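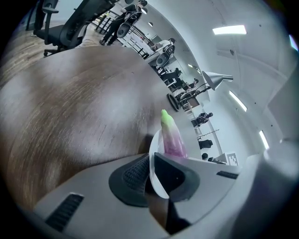
Kavitha Mathew wrote back on the first draft that people who have passed one kidney stone don't need to be told to drink more, they need to be told how much they are drinking now, and that a paper on reminders was starting from the wrong end. We think she is partly right, and the rest of this section is written with her objection in mind.

Figure 2. Small object shaped like a toy vegetable, held upright at a hand-held gripper, with a wooden tabletop to the left.

4.2 Do reminders raise fluid intake?

The claim made for reminder programs is simple. A person gets a prompt, drinks a glass of water, and over time makes fewer stones. Each step is plausible. The evidence we have bears only on the second, and it is thin.

Of the patients who began the Hotis arm, 44 returned a usable diary at 12 weeks. Their reported intake had gone up by a median of 300 mL a day. Urine volume measured over a full day and night rose far less, and in several patients it fell. The simplest reading is that people who are prompted to drink also become quicker to write down that they drank. We can't rule out sweating, missed collections or a warm spell near the end of the study, but none of these would explain why the gap was widest in the patients who answered the most prompts.

The Nukier arm used a marked bottle and no prompts. Its diaries looked worse and its urine volumes looked slightly better. We wouldn't make much of this. The two arms were recruited at different clinics, and the Fonseca clinic had been handing out its own diet sheet since December, which we learned only after enrollment had closed.

Dropout is the larger problem. Roughly 60 percent of those who left the Hotis arm gave no reason. Crescencio Jaramillo, reviewing the exit forms, suggested they be counted as having no change in intake. We ran it that way and the difference in reported intake shrank to something we would not report as an effect.

None of this touches the question patients ask, whether they will have another stone. A trial this short can't answer it, and earlier reports that treat urine volume as if it were the same thing as recurrence should be read with care. Our own protocol did so in its first version. Stone type was also missing for the patients referred through Ukness, so we do not break the results down by type. Section 4.3 compares the diary entries with the collection times.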